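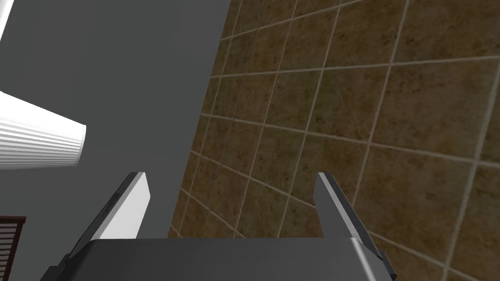 Wednesday, October. Budget notes for the second arm cell.

Spent the morning in the simulated kitchen before going back to the quotes. Wrist view, parallel gripper, fingers empty, pointed at the corner where the grey wall meets the brown tile. Reason for running it again: we have to settle gripper and wrist camera together this time. On the first cell they were ordered separately and the mount had to be remade.

Observations that bear on the order:

Both fingertips reach mid-height in the wrist view, and the housing fills the bottom edge. Acceptable for approach, poor for anything low and close. A longer camera bracket would recover some of it but adds mass at the wrist. Ask De Haan if their bracket comes in more than one length before assuming we machine our own.

Right finger and most of the housing are in shade, inner face of the left is bright. The renderer's shading is simple, so I would not size lamps from it. Leave lighting as a separate line.

Tile grout gives plenty of edges to look at. The grey wall gives none. If the real cell gets plain grey panels we should budget for printed targets as well. Cheap, but it was forgotten last time and came out of consumables.

Gripper quotes

Brovari: parallel, electric, flat fingers. Lead time 44 days. Price includes the flange adapter, excludes spare fingers. Spares are $335 a pair.

Closta: parallel, electric, slightly more stroke. No lead time in writing. The quote is in US dollars and says nothing about freight or brokerage, so it can't be compared yet. Have asked for a landed price.

Starkari: withdrew the small model and offered the next size up. Too heavy once the camera is on. Dropped.

Leaning Brovari. The finger geometry is close enough to the sim model that the existing collision shapes should need only a change of dimensions – to be checked against their drawing, which I have asked for twice. Two spare pairs minimum. We wear out finger pads well before anything else.

Siobhán Lynch wants the sim workstation on the same request. I would keep it apart. The gripper and camera are capital for the cell; the workstation is shared and will be argued over by two other groups. She has a point that one approval is faster than two. Left open.

Allowance for cabling, connectors and strain relief: $400. The first cell went over on this line and the colour-coded leads were the worst of it. Use plain grey and label them.

To do

Chase Closta for landed cost.
Get the Brovari drawing, check finger length and tip width against the model.
Bracket lengths from De Haan.
Rerun the wrist view with the camera moved back in 3 steps, same arm pose, save all of them to the cell folder.
Siobhán to confirm which cost centre the spares go against.

Request form is started, gripper line still blank.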